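Folding at home — notes, Gurnton library talk

Start with the sofa. Most people in the room fold on one, so skip the table advice. Dark clothes on a bright red throw are easy to see, edges included.

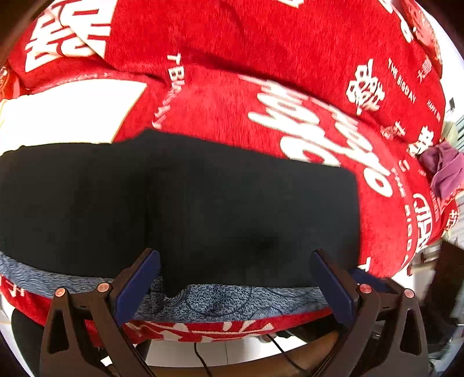 Ask who folds in thirds. Wait for hands. Then the point about linings: a patterned lining can slide inside a plain outer layer — smooth it first, then fold.

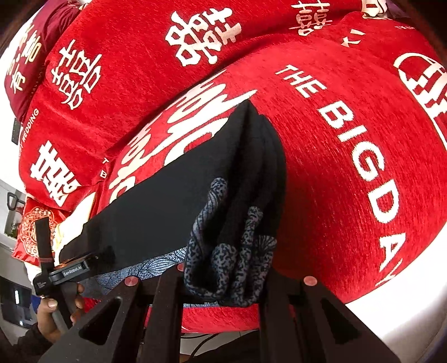
Thick items go at the bottom of the pile. Handout is 2 pages. Questions, then chairs back by the wall.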